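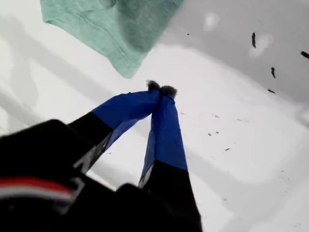
**Equipment planning / Purchases and spares**

**Ticket:** Garment folding cell, fingertip wear and the replacement budget
**Raised by:** Sipho Kruger, Brestside workshop
**Picked up by:** Régis Besson, purchasing
**Opened:** 20 Jan 2018
**Status:** Open, waiting on a quote

**Sipho:**
Hello Régis, and thank you for taking this one on, I know your queue is long enough already. I'd like some help working out what we should put in the budget for the folding cell before the June round closes. The short version is that the fingers are costing us more in fiddling than they are in parts, and I'd rather we bought something sensible now than carried on winding blue tape round them every few mornings.

The tape does its job up to a point. It gives a bit of grip on a cotton shirt and it's cheap as anything, but it creases, the edges lift, and once a flap has come up it wants to catch on the cloth. The tips are a separate worry. They go fuzzy with use, and then we get that annoying business where the fingers close just short of the fabric and come away with nothing.

What I've tried so far:

- Fresh tape on both fingers. Better for a while, then the same again.
- Slower closing speed. No real change, and everything took longer.
- Wiping the table down before each batch. Worth doing anyway, we do get little dark bits on the white top and they show up on the cameras.
- Swapping tips between the left and right arms. The fault went with the tips, so I'm fairly happy the arms themselves are all right.

**Régis:**
Thanks Sipho, that's a lovely clear write-up and it saves me asking half my usual questions. The swap is the bit I was hoping you'd done. If the fault follows the tips then we can leave the motors out of this and talk only about finger sets, which makes the sums a great deal kinder.

Before I ring anybody, could you tell me how you're using the pair of arms at the moment? I want to be sure we price for both sides and don't end up with a good set on one and the old tape on the other.
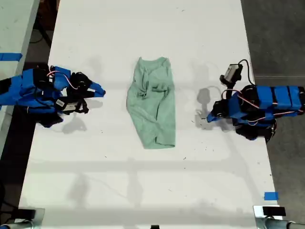
**Sipho:**
Both sides, please. Most of our folds need the two arms to come in together, one from each end of the table, and if one side slips the whole fold goes skew and somebody has to straighten the shirt by hand and start over. I did wonder about doing the right arm first and the left in the next round, but I think we'd only be paying carriage twice.

While we're at it, I'd like to ask for a small stock of wiring as well. The leads loop over the top of the arms and they get a fair bit of movement, and I don't want us stopping for a week over a cable that costs next to nothing. I'd put that under consumables if you're happy with it.

**Régis:**
Consumables is fine by me. So, I've had two prices back. Itov will do moulded soft finger covers at 80 a pair, and they suggest keeping 7 pairs in hand for a cell worked as hard as yours. Chiriac won't sell covers on their own, but they'll do a full finger kit for both arms, spares and fitting included, for 1,470.

You've got 3,000 set aside under small equipment for the year, so either one fits, and the Chiriac kit would still leave you a decent cushion. My instinct is to start with the Itov covers — 560 for the lot — and see how they hold up on real shirts. If they're no good we can still afford the kit afterwards. The one thing I can't judge from my desk is whether a cover made for a bare finger would hold a thin knit as well as your tape does.

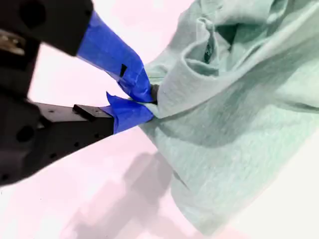

**Sipho:**
I'd worry most about the thin knits too. A thick towel will forgive you nearly anything, but with a light T-shirt you're asking the fingers to take hold of one narrow fold, and if the cover is too plump at the end it just pushes the cloth along. Could Itov send a single pair on trial? I'm quite willing to pay for it out of the workshop tin if that's easier than raising an order.

I've also had a word with Brutham, as they run a similar table, and they trim their covers back so the very tip is left showing. I'd like to try it both ways.

**Régis:**
No need to raid the tin! I've asked for one trial pair and a written quote for the other six, price held until the end of June. I've pencilled the Chiriac kit in as the fallback so the money isn't swept up for something else in the meantime.

Could you keep a note of how many grabs you get before the first miss, with the tape and then with the covers? Nothing fancy, a sheet by the table will do. I'll leave this open and set it to waiting until the parcel turns up.

**Sipho:**
Will do, sheet's already up. Please put my name on the delivery and not just the workshop, the last parcel went to the wrong building.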